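Week 6 handout: bench and table heights

Read before the January practical. Bring a tape measure and the body-size table from week 2.

**1. Where to measure from**

Always measure from the finished floor to the top of the working surface. Mats, carpet and duckboards count as floor if the person stands on them. Catalogues are not consistent about this. Tratolow gives the height of the top, while Broton gives the height of the frame and leaves you to add the thickness of the top. Check before you copy a figure into your report.

**2. Elbow height**

The usual starting point is standing elbow height, taken in shoes, with the upper arm hanging and the forearm level. Then adjust for the task:

- fine work (soldering, marking out, close reading): above elbow height, with somewhere to rest the forearms
- light assembly and packing: a little below elbow height
- heavy work where the body leans in: lower again

The height that matters is the height of the hands. If a job is done on top of a box, vice or tray, take the height of that object off the height of the bench. Students lose marks on this every year.

**3. Reach**

Sketch two arcs from the shoulder on your plan. The inner one is swept by the forearm with the elbow at the side. The outer one is swept by the whole arm. Things used all the time go inside the inner arc. Things used now and then may go between the two. Storage at the back of a deep bench is often outside both, and people end up leaning across their work to get at it.

**4. Legs, rails and knees**

A rail under the front edge stiffens the table but takes away knee room. For seated work, measure the clear space from the floor to the lowest part of the rail, and do the same at the place where the knees go. Legs set in from the corners leave the ends free but can make a long top tip if someone sits on the end. Note where the legs are on your drawing, including the back ones.

**5. Shared benches**

In the Fudholm exercise one bench serves 28 people over two shifts. A fixed height will suit only part of the group. Your choices are:

1. set the bench for the taller users and give the others a platform
2. use an adjustable frame, such as the Quintero one in the course folder
3. provide two benches at different heights

Cost all three. Platforms are cheap but take up floor and are a trip hazard at the ends.

**6. To hand in**

One side of A4 with a side view and a plan, both with dimensions in millimetres, plus a paragraph on which users your height leaves out. The work is marked out of 100, with 40 for the drawings.

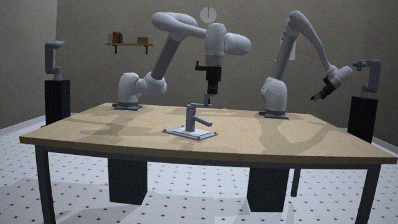 Fig. 1. Worktable with a rail below the top (see section 4).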